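Fitting a Fitted Sheet on a Bed Against a Wall

Bedroom procedures, part 2. Revised 11/23/22 by Neelam Prajapati

Scope

These instructions cover putting a fitted sheet on a bed that has its headboard at the wall and limited access on one long side. The method is for one person. It applies to foam and spring mattresses with square or slightly rounded edges. It does not apply to adjustable bases or to mattresses joined in the middle, which need two separate sheets.

Flat sheets and duvet covers are covered in part 3.

Before you start

Measure the mattress depth at a lower corner, from the bottom seam to the top seam. Include any topper that will stay under the sheet. Compare the result with the pocket depth printed on the sheet packaging. The pocket should be at least 2 inches deeper than the mattress. A pocket that matches the mattress depth exactly will go on, but the corners lift when someone sits near the edge.

Sheets listed as "deep pocket" vary a good deal between makers. The Lemaire sheets we use have an 18-inch pocket and fit everything up to a mattress with a thick topper. The older Teltlow sheets are shallower and should be kept for mattresses without one.

New cotton sheets shrink in the first wash. Wash and dry once before judging the fit. Thread count has no bearing on fit, although a 200 percale creases more visibly than a 275 sateen of the same color.

Clear the floor along the open side of the bed and at the foot. Remove pillows, blankets and the old sheet. If the mattress has drifted away from the headboard, push it back now. It will not move easily once the sheet is on.

Finding the orientation

Most fitted sheets have a care label sewn into one corner seam. On Lemaire sheets this label goes at the bottom right, seen from the foot of the bed. Other makers place it differently, so check one sheet from each set and write the position on the shelf label in the linen closet.

If there is no label, hold the sheet by two adjacent corners and compare the edge with the width of the mattress. The short edge goes across the head. On a nearly square mattress the difference is small, and a sheet put on sideways will reach three corners and pull off the fourth.

Procedure

1. Lay the sheet on the bed with the elastic side down and the short edges at the head and foot.

2. Start with the head corner on the restricted side. Kneel on the mattress if you cannot reach it from the floor. Lift the mattress corner with one hand and pull the pocket under it with the other. The elastic should sit at least 4 inches in from the edge on the underside.

3. Fit the second head corner from the open side. Keep the seam of the pocket lined up with the vertical edge of the mattress. A seam that sits to one side will produce diagonal folds from that corner.

4. Move to the foot. Fit the corner diagonally opposite the first one, then the last corner. The last corner takes the most force. Lift the mattress corner up and slightly inward, hook the pocket over it, and let the mattress drop back.

5. Go along the open side and tuck the elastic under with a flat hand, palm up.

6. Smooth the top from the center outward with the forearm. Finish at the head.
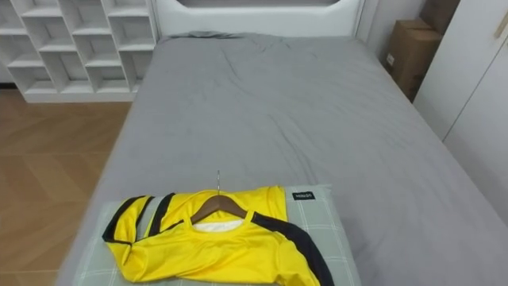 Excess fabric tends to collect at the head end, where the mattress meets the headboard and there is little room for a hand. To clear it, stand at the foot, take hold of the sheet at the middle of the foot edge, and draw it toward you until the surface is flat. Tuck the slack under the foot. If the ridge at the head remains, the pockets there are not fully under the mattress. Return to step 2.

Shallow creases in the top surface come from folding and do not affect the fit. They can be reduced by taking the sheet out of the dryer while slightly damp and putting it straight on the bed. Leave the bed open until the fabric is dry.

Common faults

Diagonal folds near a corner: pocket seam out of line. Lift the corner and rotate the pocket.

Loose fabric across the full width: sheet too long, or foot elastic not tucked. Tuck first, then check the size.

Corner lifts during use: pocket too shallow or elastic worn. Stretch the elastic by hand. If it does not return to its original length, replace the sheet or fit sheet straps. Nilen straps clip to the hem on the underside and join two corners across the mattress.

Sheet slides as a whole: usually a smooth mattress protector underneath. Change to a cotton-faced protector.

Storage

Fold fitted sheets with the corners nested inside one another, then in thirds. Store each set inside one of its own pillowcases, with the mattress size marked on a tag. Deep and standard pockets go on separate shelves.

Corrections to this page go to Nuno Carvalho. The section on mattress protectors is being rewritten and will be added in December.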